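# Visit to the Magnusson building, Ketitz

We got to Ketitz a little before ten in March, after a slow bus ride from Bakach. The open day covered the ground floor and part of the first, and the leaflet gave the area as 3000 square meters. Visitors signed in at the door, and my badge was number 291.

Baldur Baldursdóttir took our group through. We started in the store room, then went past the offices to a long room with white tables pushed edge to edge. I spent most of my time there, looking at what was laid out on them. 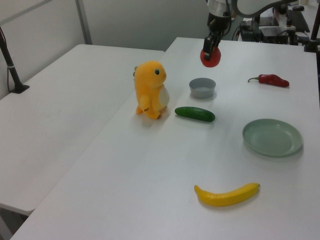
*Plush dinosaur, gray bowl and pale green plate, with the fruit and vegetables, on one of the white tables.*

The cucumber and the chili pepper have a good shine, and the banana even has a dark tip. I liked the dinosaur best – orange-yellow with a cream belly, standing up on its own feet.

Baldursdóttir said the shelves next door hold almost 400 items, sorted by size. We were given time to look through them, but the labels were small and the aisle only fit one person.

Coffee was in the Clostodik room upstairs and cost 3 euros with a roll. The bus back leaves from the far side of the road, by the fuel station.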